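August, just after 6 in the morning

Couldn't sleep, so I got up and did my run before the heat came in. I say run, but it was a shuffle out past the Prirnham turnoff and back, with a long stop at the bridge to retie a shoe that didn't need it. My left calf is still grumpy from the hills last week and I babied it the whole way home. Still, I went! That's 2 mornings in a row, and after the July I had I'm calling it a streak.

The big news is that I signed up for the Fedmont swim. The 3000, not the 4000, because I know myself (and because Pešek did the 4000 last year and talked about his shoulders until Christmas). Fifty bucks to get in, which seems steep for a lake that's just sitting there, but you do get soup at the end. I keep thinking about the soup more than the swimming.

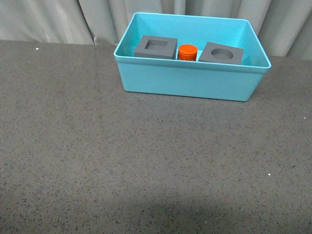
Marek Murín

Anyway, the plan, such as it is: pool at lunchtime when I can get away, lake on the weekends if somebody will come with me, and running only when the calf says yes. I tried breathing on my left side yesterday and swallowed half of lane four. The lady next to me asked if I was okay and I gave her a thumbs-up and coughed for a full minute. I was so mad at myself, then I tried again and got a whole length out of it, lopsided but a length.

Mom called from Dernard while I was making coffee. She wants to come watch, and she wants to know what to wear to a lake. I told her shoes. She's bringing the big thermos and probably my aunt, so now I really can't back out.

Goggles are leaking again, the right side. Need to get new ones before the weekend, and bread, and call the dentist back.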